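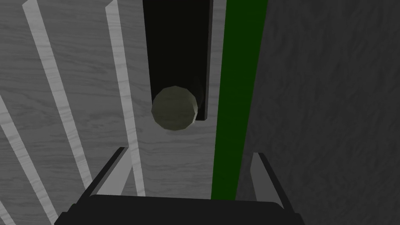 Pre-run safety check: arm, tidying tasks (simulated bench)
Site: Trotness workshop. Checked by: Britt-Marie Dahlgren. Second signature: Bent Eskildsen.
Task today: pick up one ball, put it where it is told. My nephew does this unpaid.

1. Workspace limits loaded before the arm moves
OK. Limits were still set for last week's dish-rack job. Pichit reloaded them and we both pretended he'd been about to.

2. Gripper open, fingers clear of ball and surfaces at start
OK. Fingers apart, ball ahead of them, nothing touched. As good as this job usually gets.

3. Ball position confirmed
OK with comment. The ball is at the near end of the dark channel, partly over it and partly over the pale wood-grain surface. A person would pick it up without a thought. The planner has a great many thoughts, and in January most of them were about the channel wall. Approach from above only.

4. Surfaces match the task sheet
Not OK. Sheet says "plain table". There are pale diagonal stripes across the wood grain on the left, a green strip beside the channel and dark, rippled stuff to the right. Povilas to amend the sheet. Please don't amend the table.

5. Closing force limit
OK. Set to 40 on the Tullier scale. Do not raise it because the ball "looks slippery". It is a simulation – it looks like whatever we told it to.

6. Stop command tested from both desks
OK at desk one. Desk two needed 3 presses. Fault logged, desk two not to be used until Lợi Ninh has looked at it.

7. Run counter noted
1,123 at start. Write the new figure here, not on your hand: ______

8. Permission to move to the real bench
Refused. Four clean runs in a row first, then ask again. The request form also asks whether the arm is ready for household use. I have written "which household?" and left it at that.

Open actions: item 4 (Povilas Pärn), item 6 (Lợi Ninh). Recheck Monday, before the first run.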